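Search this notebook

21 Jan 2018

Gripper width from finger tags, continued

Picked up where Jovita left off with the width estimator. The old version took the distance between the two tag centres in pixels and ran it through a lookup table. That works with the fingers empty and drifts once they are closed on something, because the tags tilt a little under load and the lens isn't flat out there near the bottom of the view.

New version, on branch nernness-width:

1. Undistort the tag corners only. Don't remap the whole picture, it was eating most of the time per step.
2. Solve pose for each tag separately.
3. Take the difference along the gripper's own x axis and throw away the rest.
4. Subtract the closed offset from the calibration file.

Ran it over the Vusgate log, 616 clips. Both tags found all the way through in almost all of them. The ones that failed were mostly one finger going dark when the wrist rolled toward the backdrop. I've let the estimator hold the last good value for up to 5 samples and then flag the gap, and the planner can decide what to do with the flag. Before this it was filling gaps by interpolation with no flag at all, and I'd like that never to come back.

Timing. Consuelo measured a fixed lag between the camera stamps and the pose stamps. She gets 100 ms on the bench machine and something different on the laptop, so it has to be a per-host setting and can't stay hard-coded in the loader. Moved it to the host config. The key is pose_lag_ms. If it's missing the loader now stops with an error, which will annoy everyone for a day.

Tried the aligned data on the replay tool afterwards. The jump at grasp onset is smaller. There is still a kink when the fingers close on something thin, a handle for instance — I think that is the low-pass filter on width and nothing to do with the tags. The cutoff was chosen for the Espinoza blocks, and they are wide and get gripped slowly. Left it alone for now.

Workspace mask. The segmenter was trained with a grey background and it marks bits of the black cloth as table wherever there's a crease. Two fixes considered: retrain with the cloth in, or clip the mask to the tabletop polygon we already have. Went with the polygon. It is four corners in a text file and has to be redone if the table moves, so please don't move the table.

Kitchen layout, toaster and meat plate out, spatula held in the fingers with both tags in view:

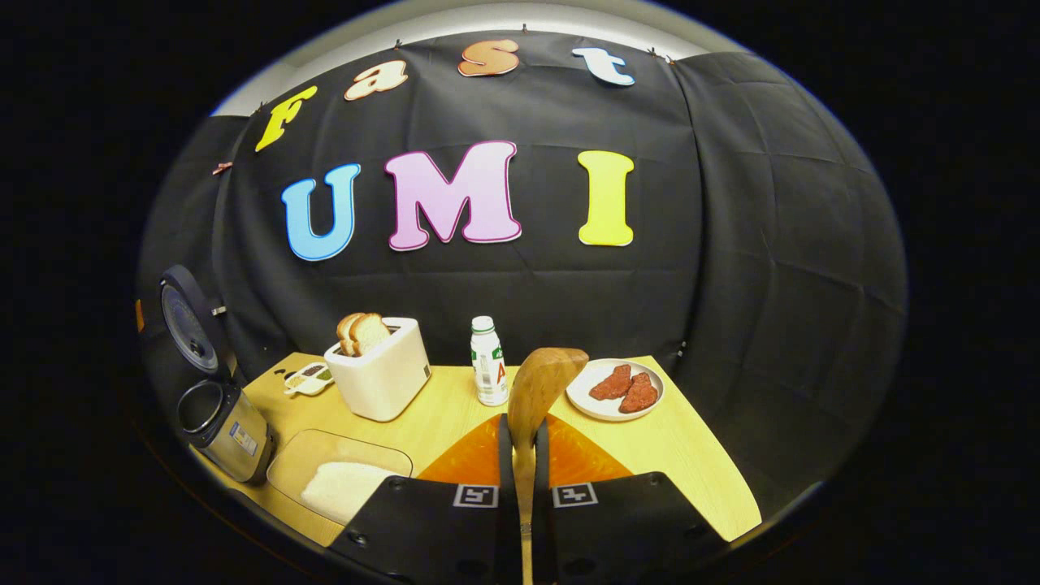

Still to do

- Width filter: compare the present cutoff against none at all on thin handles.
- Jovita to check the closed offset on the second gripper. The file has the same value for both and I doubt that's right.
- Orange board: glossy, so look at whether glare upsets the colour threshold in the board finder.
- Ask Ziston whether their tracker can give us covariance along with pose. Their export drops it.
- Rename the polygon file. "new_new.txt" was my doing.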